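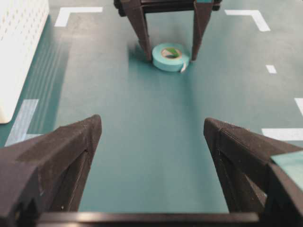 Matte black, with a patch of pale teal on the right.

Plesmont fold-down desk: your questions, my answers

I get a lot of emails about the Plesmont, and I love getting them, but I was typing the same replies over and over, so I've put the usual ones on one page. If yours isn't covered, drop me a line and I'll add it. I update this when I have a quiet hour, so the order is a bit random, sorry!

What is the Plesmont, in plain words?

It's a wall cupboard whose front folds down to make a desk. Shut, it looks like a shallow oak cabinet. Open, you've got a proper work surface with shelves behind it for pens, chargers, post and all the other stuff that would otherwise live on the kitchen table. I made the first one for my own hallway (I was sick of moving my laptop every time somebody wanted their tea) and I've now sold over 3000 of them, which still makes me a bit giddy.

How big is it?

The cabinet is 1042 mm wide. I know, it's an odd number. I kept trimming the prototype until it went between my door frame and the radiator, and then people liked it, so it stayed. The full drawing with heights and depths is on the product page, and I'd really recommend cutting the outline from newspaper and taping it to your wall before you order. Open the paper flap out as well, or get someone to hold it. Lots of people remember to measure the wall and forget they need somewhere to put the chair.

Will it hold my monitor?

A laptop, yes, no trouble at all. A small flat monitor on a light stand, also fine. I wouldn't put a big heavy screen on a clamp arm, though. The clamp pulls on the front edge of the flap in a way the stays weren't made for, and it will chew up the oak as well. Please don't sit on it either! I have had that email.

What sort of wall do I need?

Brick or block is easiest. For a stud wall you want the rail screwed into the studs themselves, so get a stud finder or borrow one. If you've only got plasterboard where you want the desk to go, with nothing behind it, have a word with a joiner about putting some timber in first. I don't put wall plugs in the box. I used to, and they were always the wrong ones for somebody's wall.

Can I put it up by myself?

The rail, yes. The cabinet, no, it's a lift for 2 people. It hooks over the rail from above, so one of you takes each end, and whoever is taller can squint along the back and say when it's on. After that there are 4 locking screws inside, underneath the bottom shelf, and you can do those on your own with a cup of tea. Check for pipes and cables before you drill anything.

What's the difference between the Plesmont and the Wornilden?

The Wornilden is the same idea on legs. It stands on the floor and only needs one light fixing to stop it tipping, so it suits people who rent and can't go drilling a row of holes. It's deeper, heavier and dearer. The inside is laid out the same way, and the loose shelves swap between the two if you ever have both.

Does the flap bang down?

No, the stays slow it. They do want a bit of adjusting after the first few weeks, once they've loosened up, and there's a small slotted screw on each for that. Turn both by the same amount, a little at a time, and try the flap in between. If one side is dropping ahead of the other, tighten that side only. If the flap still thumps with the screws all the way in, email me and I'll post you a new pair.

Is there a lock?

There's a magnetic catch as standard, strong enough to stay shut when a door slams. You can have a key lock fitted for a small extra charge when you order. I can't really add one afterwards without having the whole flap back in the workshop. Think of it as a lock for keeping toddlers and nosy flatmates out of your paperwork; it won't bother a burglar for long, so passports and jewellery want a better home.

How do I look after the wood?

It comes oiled. Dust it with a dry cloth, wipe up spills when they happen, and give it a thin coat of hard wax oil whenever it starts to look thirsty (the flap will get there long before the sides do). Rub along the grain and wipe off anything that's still sitting on the surface. Lay the oily rags out flat outdoors to dry before you bin them, because they can heat up by themselves if they're scrunched in a heap. No spray polish, please. It goes on lovely and then the next coat of oil won't take.

The oak's gone darker in places. Is something wrong?

Nothing wrong at all, oak changes with daylight. If you leave the desk open all summer with a mat in the same spot you'll get a paler rectangle, so shift things about a bit. It evens out mostly, though not overnight.

Where do the cables go?

There's a slot at the back of the bottom shelf, wide enough for a normal UK plug. Bring the lead in from underneath and leave some slack so it isn't tugged when you open the flap. Switch chargers off before you shut the desk up, as there isn't much air in there when it's closed.

Where are they made, and can I come and see one?

I make them in Flasholm, and yes, do come! I keep one of each on the wall by the door, and the kettle is usually on. Email first, though, as I'm often out the back with ear defenders on and won't hear you knock. I close for most of February for stocktaking and sweeping out, so avoid then.

Who is Barta?

Barta is the name of the business, and it's what shows up on your bank statement. A few people have rung their bank in a panic about it, so now it's on the order email as well.

Can I return it?

If it hasn't been hung, yes, in its own packaging. Keep the box until you're sure. Once it's been on a wall I'll still help with anything that's faulty, and most of the parts can be posted to you and swapped with a screwdriver. Send me a photo of the bit that's misbehaving and tell me whether you've got the lock or the magnetic catch.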